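Ticket 400: Bottle task, policy drops left-hand pose
Opened 10th December by Ju-won Baek

Hi all! Replaying the Nandgate demos, I keep getting left-hand tracks that jump 6 cm right as the grip closes (the right hand is fine).
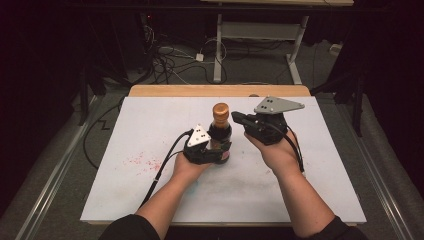
Photo: Gopinath Salian / Otness

I re-ran calibration with Quentin and the jump stayed, so I swapped the marker definition file for the one from March. Two of the bad episodes came out clean!
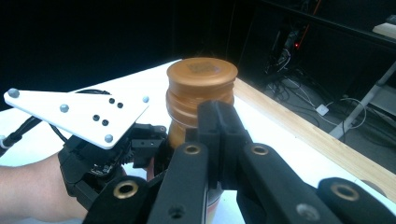
Left gripper and its marker plate, from the other gripper's camera

Still to do: retrain on the fixed tracks and compare. Auður, can you save me a GPU?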